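Irnwood Boat and Walking Tours – Frequently Asked Questions

Last updated Friday, April 25, 2025

Booking

How do I book a place?
Book through the calendar on this site or at the ticket hut beside Irnwood pier. Places on the morning boat in July and August usually go a few days ahead. The hut takes cards and cash.

Do I need to print my ticket?
No. Give the name on the booking to whoever is checking people on to the boat.

Can I change the date?
Yes, up to the evening before, as long as there is room on the new date. Use the link in your confirmation email. If you can't find the email, look in your junk folder before ringing us, as that is where it normally is.

What happens if you cancel?
The boat doesn't go out in high wind or thick fog. The skipper decides by 8am and we send a text to the number on the booking. You can have your money back or move to another day. Rain on its own doesn't stop us.

The day itself

What does the full-day tour include?
The crossing from Irnwood to Tudus island, a guided walk round the monastery ruins, free time for lunch, and the return by way of the Bistberg shore, where we stop at the waterfall. The half-day tour covers the island only.

How long is the crossing?
It takes 41 minutes to the island. The return is longer because of the waterfall stop.

How far do we walk?
The island path is 2,000 metres from the landing stage round to the landing stage again. It is mostly grass and packed earth, with one flight of stone steps at the old gatehouse. The path up to the waterfall is short but steep and can be slippery – wear something with a decent grip.

Is the tour suitable for wheelchairs or pushchairs?
The boat has a ramp and the lower part of the island can be reached by wheelchair with some help. The gatehouse steps can't be avoided if you want to see the church. Pushchairs can be left at the landing stage. Please ring before booking and we will talk you through it.

Can children come?
Yes. Under-fives travel free but still need a place on the booking. Life jackets are provided in all sizes and children must wear theirs for the whole crossing.

Can I bring my dog?
Dogs are welcome on the boat. On the island they must stay on a lead, as sheep graze there from May onwards.

Who are the guides?
Sanne Meijer leads most of the island walks and Uliana Horobets does the rest, along with all the evening tours. Both can answer questions about the carved stones, and Uliana is the one to ask about birds.

About the monastery

How old is it?
The first church on Tudus was founded some time before the year 800. Nothing of that building can be seen now. The walls you walk through are later, and the round-headed doorway on the west side is the oldest part still standing.

Can we go inside?
You can go into the church and the cloister. The tower is closed while the upper stonework is repaired and we don't have a date for its reopening.

Can I take stones or shells home?
No. The whole island is protected, and that includes loose stone.

Food and drink

Is there anywhere to eat?
There is no café on the island. The Hutsuliak bakery, opposite the pier car park, opens at 7 and does rolls, soup and cakes to take away. There are benches by the landing stage and plenty of grass.

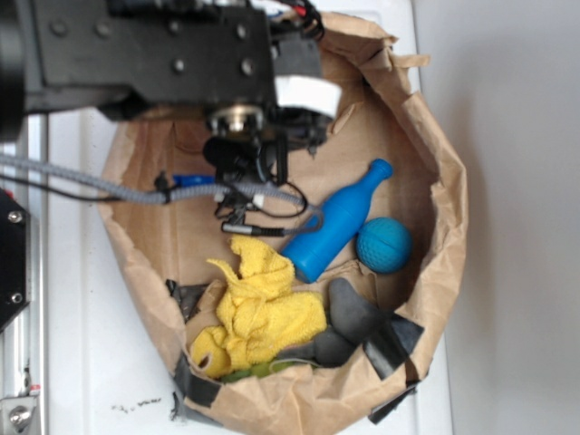 Can I order a packed lunch with my ticket?
Yes, on the full-day tour. Choose it when you book, or ring us by noon the day before. There is a cheese roll, a ham roll or a salad without meat or dairy, each with fruit and a drink. Tell us about allergies at the time of booking, not on the morning.

Are there bins?
Only at Irnwood pier. Please bring everything back on the boat.

Are barbecues allowed?
No open fires or barbecues anywhere on the island or along the Bistberg shore.

Getting here

Where do I park?
The pier car park is free for boat passengers. Take a ticket from the machine as usual and swap it at the hut. When it is full, use the field on the Bistberg road – it is signposted and a few minutes' walk away.

Is there a bus?
The bus from the town stops at the church in Irnwood, and the pier is at the bottom of the hill. The first one of the day gets in with time to spare for the morning boat. On Sundays there is only the later service, which connects with the afternoon sailing.

Are there toilets?
There are toilets at the pier and one on the boat. There are none on the island.

What if I miss the boat back?
Tell the guide if you are running late. If you really are left behind, ring the number on your ticket and we will come and fetch you, but there is a charge for the extra trip.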